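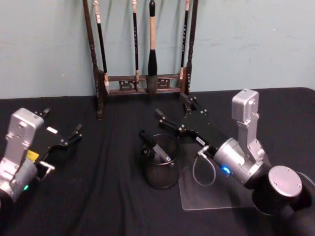

Do I have to be any good at handwriting before I sign up, asks a reader of our June newsletter, or will I be put at the back with the other left-handers?

You do not, and there is no back. The Ponholm Lettering Evenings take people as they come, and most come with handwriting that their own bank has queried. If you can hold a spoon you can hold a brush, and we mean that as encouragement.

What do you teach?

Brush lettering on Chinese and Japanese papers in the first half of the course, broad-edged pen in the second. We do not teach the bouncy script found on mugs. You may of course do it at home, where we can't see.

How long is a course?

One term, one evening a week, two hours with a tea break in the middle. The tea break has been known to spread. Please keep your cup on the side table and your water pot on the desk, and try to remember which one you are drinking from.

What does it cost?

A full term is £202 with your own brushes, or £229 if you would like us to supply a beginner's set, which you then keep. Single evenings are £30 when there is a spare desk. You can't add up single evenings afterwards and ask for the term price, though the attempts have been inventive.

Which set do I get for the extra money?

A large brush, a small brush, an ink stick, a grinding stone and a pad of practice paper. At the moment these come from Feng, the stationers, who wrap everything as if it were going to sea. Allow yourself time to open it.

Can I use bottled ink?

Yes. Purists will tell you that grinding your own settles the mind. It also takes up a good part of the evening, and some minds are settled enough by the time they have parked. We grind in the first lesson so that you know how it's done, and after that it's up to you.

Never leave ink to dry in the stone. Rinse it, wipe it and put it away.

How should I look after my brushes?

Cold or lukewarm water, no soap, until it runs more or less clear. Shape the tip with your fingers and hang the brush up by its loop, hair downwards. If you stand it in a jam jar with the hair up, water creeps into the handle, the glue gives way and one day the head drops off in the middle of a word.

The little plastic cap that a new brush comes in is for the journey home. Throw it away. Putting it back on a damp brush is how you grow mould, and that's a different evening class.

My new brush is as stiff as a nail. Is it faulty?

It has been starched to protect the hair. Soak the tip in lukewarm water and press gently until it softens. Don't bite it -- somebody always asks.

Will ink come out of my clothes?

No. Wear something you have already fallen out with.

Which paper should I practise on?

Anything cheap and absorbent. Zorum do a plain roll that we like, and old newspaper is fine for big strokes. Save the good paper until you can do the same stroke 3 times running and recognise it each time. Printer paper is too slick and will let the ink wander off wherever it likes.

Where do I park?

Behind the Ferari building, after six o'clock, in the unmarked bays. The marked ones belong to the dental practice, who are charming about teeth and nothing else.

I missed a lesson. Can I catch up?

You can borrow the handout and come early the following week. We don't film the classes. If you miss more than two we can move you to the next term, once only, provided you let us know before half term.

Is there an exam?

There's a small display in the corridor in the last week. Taking part is voluntary. Work can be shown unsigned, and a good deal of it is.

How do I book?

Use the form on the bookings page, or ring and leave a message. Please spell your name out slowly. We will be writing it down by hand.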